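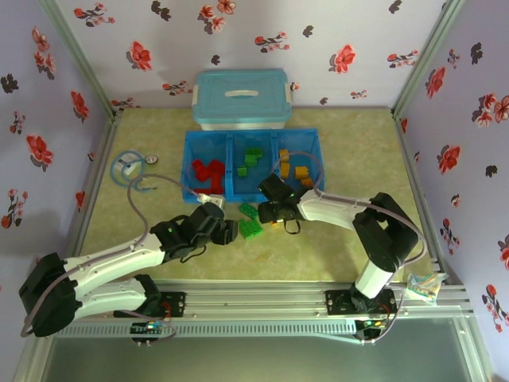 D. Prokopenko
Staff reviewer, Home and Interiors
August

Citex peel-and-stick wallpaper, reviewed

I should say up front that I don't much like removable wallpaper. I've taken too much of it off other people's walls. The pitch is always the same: goes up in an afternoon, comes off clean, no paste, no mess. Then you move out and a strip of paint the size of a cereal box leaves with you. So when Citex started showing up in every home store in Muvville with "repositionable" printed across the label, I bought three rolls with my own money and put them in the worst room I have, the back hallway, which gets afternoon sun on one side and steam from the bathroom on the other.

The product page boasts of 3,000 happy reviews. I read a lot of them. A surprising share were written the same day the paper went up, and that tells you how it looks before dinner and very little else. Mine has been up since spring.

Hanging it

The rolls are 18 inches wide, a bit narrow for my taste. Narrow strips are easier to handle alone but you get more seams, and seams are where this kind of paper fails. I picked a big floral against my better judgment. Large flowers hide bubbles well. They also show every mismatch, and the repeat on my rolls drifted. I lined up the petals at eye level, and by the time I got to the baseboard they were off by enough that I noticed each time I walked past with the laundry. One roll was also slightly darker than the others. The label tells you to check the batch code before you start. Fine, but mine all had the same code.

"Repositionable" is half true. You can lift a strip and set it down again if you do it right away. Leave it alone while you answer the phone and it has made up its mind. I stretched one piece trying to pull it back and had to throw it out. The instructions say nothing about stretching. They do tell you to use a "smoothing tool (not included)," and at this price a little square of plastic would not have killed them. An old store card wrapped in a dish towel did the job.

Living with it

On the dry side of the hall it has held up better than I expected, and I'll give Citex that. The print hasn't faded to my eye, and a damp cloth takes off fingerprints. Pencil needed more rubbing and left a shine.

On the bathroom side the top corners let go within the first few weeks. I pressed them back and they let go again. A dab of ordinary wallpaper paste fixed it, but now I have removable wallpaper that's glued to the wall, and I'd like someone at the company to explain what I paid extra for.

Inside corners are the other trouble spot. The company's own how-to says to wrap the strip straight around. Don't. It pulls away from the corner and leaves a hollow you can poke a finger into. Cut it at the corner and overlap the next piece.

Taking it off

I peeled a test strip from behind the door. The wall there has old, well-cured paint, and it came away clean apart from a faint tackiness that dish soap took care of. Then I tried a patch over newer flat paint and lost some of the paint. The small print does say satin or semi-gloss only. The front of the label says "any smooth wall."

Compared with the plain stuff

The paste-the-wall vinyl from Grurncombe costs less per roll, matches better, and stays in corners. It takes longer to hang and you have to clean a brush. If you own the place, I'd buy that. If you rent, test a scrap of Citex somewhere hidden and leave it for a while before you do a whole room.

Rating: 3 out of five. It would be lower if I had used it only by the bathroom.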